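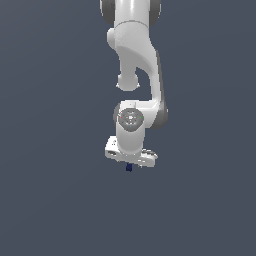

Glossy white arm, slate blue-gray background (render)

Filed under: Printing & Paper > Home vs. Lab > matte, ink, dark backgrounds

Printing at home or sending it out?

yutong_su
I've been going back and forth on this since September and would like to hear from people who have done both. I make prints to sell at a local market and a couple of shops. Mixed work: photos, some drawings, some digital pieces with big flat areas of gray or blue. Up to now I have sent everything to Latura. The quality is fine. The wait is what gets me, plus the shipping on small orders. A used Pumgate 13 inch printer has come up for sale near me for $700 with a set of inks that the seller says is mostly full. New ones are $875.

Questions:
Is used worth it on a printer like that, or is the head going to be clogged?
Does home printing save money if you only print now and then?
How do you get large dark areas to look even on matte paper?

pressbed
Don't buy it used unless you can watch it print a nozzle check. Ask the seller to run one while you stand there. If they say it needs a cleaning first, let them do the cleaning, then run the check again. Gaps in the same place both times would make me walk away.

For that difference in price I would buy new. You get a warranty and a full set of starter inks.

marrow_lane
I bought mine used and it has been fine. It depends on how the last owner treated it. A printer that was used every week is a better buy than one that sat in a closet for a year. Age matters less than people say.

pressbed
Sure, but you can't tell which kind you're getting from an ad.

marrow_lane
You can ask. Most of these have a page counter in the maintenance menu. Low count on an old machine means it sat.

Yuxi Han
I do framing and have a printer in the back of the shop, so I see work from home printers and from labs every day.

Home printing does not save money for someone printing now and then. Ink gets used up in cleaning cycles whether you print or not. If you go on vacation and come back to a clogged head, you can lose most of a cartridge clearing it. What you get for your money is control. You can make a test strip in the morning, change it, and have the final print by lunch. With a lab you approve a proof and hope the final run matches.

On large dark areas: matte paper will always look a little weaker in the shadows than it did on your screen. The ink sinks in. Turn your monitor down before you blame the printer. Most people edit with the screen far too bright, then the print comes out dark, then they buy different paper.

For slate and gray backgrounds, the trouble is usually color cast. A gray that leans blue on screen can go purple or green on paper if the profile is wrong for the stock. Download the profile from the paper maker and select it in your print dialog. Then turn off the color management in the printer driver so that it isn't being applied two times.

yutong_su
Thank you. I was letting the driver handle everything for test prints on my old office printer. That may be part of why I thought my files were bad.

I usually get Bronis matte from the art store. Is that a decent paper or should I move up?

Yuxi Han
Bronis is decent. It scuffs easily in the dark areas, so handle it by the margins and put tissue between prints. The heavier weight feeds better from the rear slot.

gullwing_bindery
I'll disagree on Bronis. I had two packs where the coating was uneven along one side and it showed up as a pale stripe in every solid area. They replaced them without a fuss, but I had already used the ink. I switched to a cotton rag paper and have not gone back. It costs more per sheet and I waste fewer sheets.

pressbed
Same batch, or bought at different times?

gullwing_bindery
Same batch, I assume. Bought together.

pressbed
Then that's one bad batch. I've used it for years with no stripe.

gullwing_bindery
OK, and I'm telling you what happened to mine.

tenpenny
On the soft gradients in backgrounds – work in 16 bit if your software allows it and add a small amount of noise before you export. Very smooth gradients tend to break into bands, and a little grain hides it. You won't see the grain on the print at normal viewing distance. I would not do this on a scan of a drawing, which already has paper texture in it.

marrow_lane
The noise thing works but go easy. I overdid it on a whole set of sky prints and they looked dirty.

yutong_su
Is that something the lab would do for me?

tenpenny
No. They print what you send. Some of them sharpen unless you ask them not to, so check the order form.

coldpress_jo
I sold my printer and went back to a lab, so I'll give the other side. I live near Jatoi and the air gets very dry in winter. The paper curled, the edges hit the head, and I had black marks down the side of prints all season. A humidifier helped some. In the end I was spending my evenings looking after a machine. Now I batch my orders and send one large one before each market. Shipping is a much smaller part of the bill that way.

If the wait is your main problem, try ordering ahead before you spend $700.

yutong_su
That's fair. I do tend to order late. Some of that is on me.

Yuxi Han
Curl is manageable. Leave the paper in its bag until you need it, and flatten it under a board overnight if it has already curled. But I agree with the general point. If you don't like maintenance, don't own one of these.

You could also split it. Print small pieces and proofs at home, and send the large ones out. A lot of the people I frame for do that.

pressbed
That's what I do. Anything bigger than the printer takes goes to Latura, and I send a small home print along as a color reference. They don't promise to match it but they do look at it.

yutong_su
I went to see the used one this afternoon. The seller ran a nozzle check and there was a gap in light gray. He ran a cleaning, and the second check had the same gap. I passed on it.

I'm going to put in a bigger order for the next market and save toward a new one in the meantime. I also turned my monitor down and can see now why my last set came back so dark.

marrow_lane
Did you get the page count? Just curious.

yutong_su
I asked. He couldn't find the menu and neither could I.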